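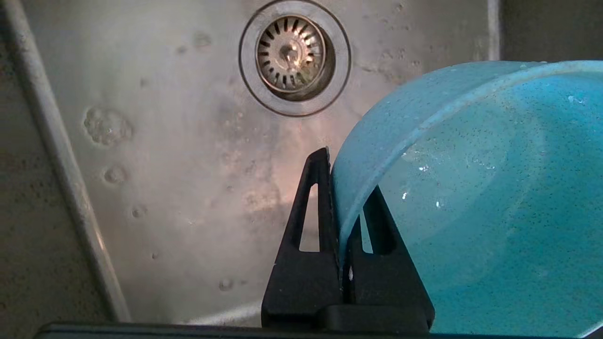
4. Sink tasks: bowl and sponge

This section covers first use of the Gevau arm with the printed two-finger gripper at a kitchen sink. Finish sections 2 and 3 (frame assembly, homing) before you start. Section numbers match build guide revision July 2023.

4.1 Before you start

1. Park the arm and switch off the motor supply. Leave the controller on.
2. Check that both fingers are seated against the mounting block. Tighten the finger screws by hand, then a quarter turn with the short key.
3. Bring the fingertips together. They must meet along the full length of the upper seam. If a gap shows at the tip only, go back to 3.6.
4. Clear the sink of knives, glasses and anything narrower than the gripper.
5. Switch on the motor supply and load the Jistix profile "sink_low". This profile limits travel speed to 50 mm/s inside the basin.

CAUTION: The wrist housing is not sealed. Do not lower it below the rim of the sink while the faucet is running.

4.2 Holding a bowl by the rim

1. Open the gripper to 92 percent.
2. Lower the arm until one finger is outside the bowl and the other is inside the rim. The wall of the bowl should sit between the upper parts of the fingers.
3. Close in steps of 5 percent until the current reading levels off. Stop there.
4. Raise the bowl slowly and tilt it to drain. Keep it low over the basin floor while it is tilted.
5. Set the bowl down before you open the fingers.

Note: Glazed and enameled bowls slip more when wet. If the bowl rotates in the grip, set it down and regrip closer to the middle of the finger. Do not raise the current limit to compensate.

4.3 Holding a sponge

Foam gives very little current feedback, so the stall method in 4.2 does not work. Use position control.

1. Stand the sponge with one corner toward the gripper.
2. Close the fingers on the corner only. A full-width grip folds the sponge and hides the scouring side.
3. Lift the sponge clear of the counter and hold for a few seconds.

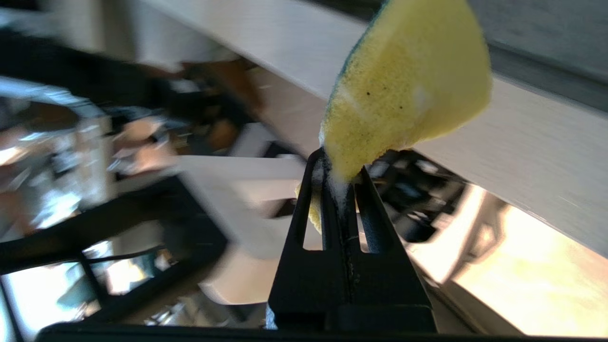 4. If the sponge swings or sags, close a further 5 percent and repeat the lift.
5. Save the closed position in Jistix as "sponge_hold". Save it again whenever you change to a different sponge, as foam density varies.

Soap on the fingers lowers grip. Wipe the tips and the center seam between runs with a damp cloth. Solvent cleaners attack the printed parts.

4.4 Releasing and parking

1. Move over a flat part of the counter, away from the front edge.
2. Open the gripper fully, wait for the position reading to settle, then raise the arm.
3. Close the fingers and return to the park pose. Check that cables hang free of the cabinet doors.
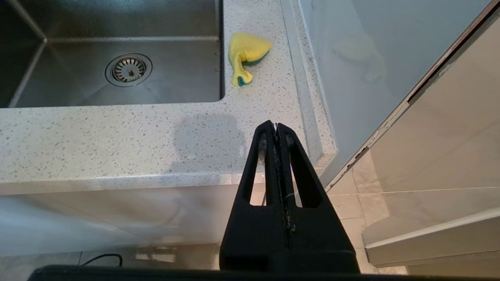

Figure 4-3. Fingers closed, sponge on the counter to the right of the sink. Note lint and thread in the finger seam.

4.5 Cleaning the seam

Lint between the fingers shifts the closed position and spoils the saved values from 4.3.

1. Switch off the motor supply.
2. Open the fingers by hand and pull out threads with tweezers.
3. Brush the inner faces with a dry toothbrush.
4. Close the fingers and run "zero_grip".

Repeat every 200 grip cycles, or sooner if the zero value drifts. Builders using the older Uchida wrist plate should also check the two rear screws at this point. The Jondik plate has no rear screws.

Continue with section 5, Drying rack positions.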